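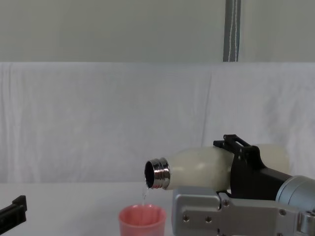

Why would a robot that can pour water spill it?

Because a robot only knows what its sensors and its program tell it. If one of those is off by even a little, the water can go to the wrong place, and the robot will keep right on pouring.

A robot named Susen had exactly this trouble in February! Susen has two arms, and her job is to pour drinks. She had practiced 2,000 pours, and most of them went well. Then one morning she missed the cup 7 times in a row. Splash!

Guido Testa, an engineer, began hunting for the fault. Was it the bottle? No. Was it the cup? No. He looked at the numbers coming from the joint in Susen's wrist, and there it was — a loose sensor. The wrist was tipping farther than the robot thought it was. 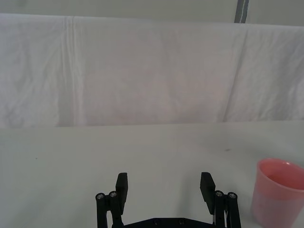
Think about what happens when you pour juice. You watch the stream, and if it starts to miss, you move your hand. You don't even have to think about it! Susen's program didn't check the stream at all. It trusted the wrist sensor completely.

Spilled water can be dangerous near a robot, too. Water and electricity are a bad mix, and a wet floor is slippery. So Guido pressed the big red stop button first and mopped up second.

After that he tightened the sensor and wrote a new rule: if two sensors disagree, stop and wait for a person. Engineers call this a safe stop — a robot's way of saying "I'm not sure!"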